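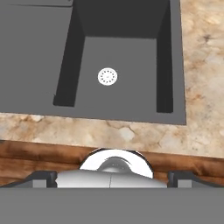 Robot Manipulation, Unit 9: When the Grasp Fails
Handout, 09/04/2019
Aslak Skjelbred

Welcome to my favorite unit of the course! Today we take a failure apart, and failures are where you learn to read a log properly.

The task comes from our Lindholm kitchen in simulation: find an object on the counter, grip it, lift it, hold it. We ran it 200 times with the Avix controller. Most failures were plain misses, but 2 of them set off the force limit, and those are the runs I want you to dig into.

What the log says. The planner reported a clear path and the fingers started to close. Contact force climbed on one finger only, the object turned, and the arm kept pushing down for 9 control steps before the stop came. On a real arm that could mean a cracked housing, or a pinched hand if someone were reaching in. So we treat it as a safety fault even though nothing real got hurt. 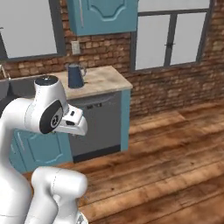 The cause took us a while to find (and I loved every minute of it). The Drurov planner checks for collisions against a simplified shape, one smooth box per object. Anything that sticks out past the box isn't there as far as the planner knows. The physics engine uses the full shape, so the finger hits a part the planner never heard of!

Look closely at undersides when you go through your own runs. From above, many objects look like simple slabs. 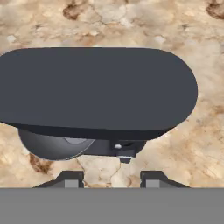
There was a second fault hiding behind the first. The force limit was read from the sum of both fingers, so a hard push on one side got through for longer than it should have. Check each finger separately, always.

For next time: rerun the Deladby script with the full collision shape, plot force for each finger, and mark the step where you would have stopped the arm. Bring the plot even if it looks wrong. Wrong plots are welcome.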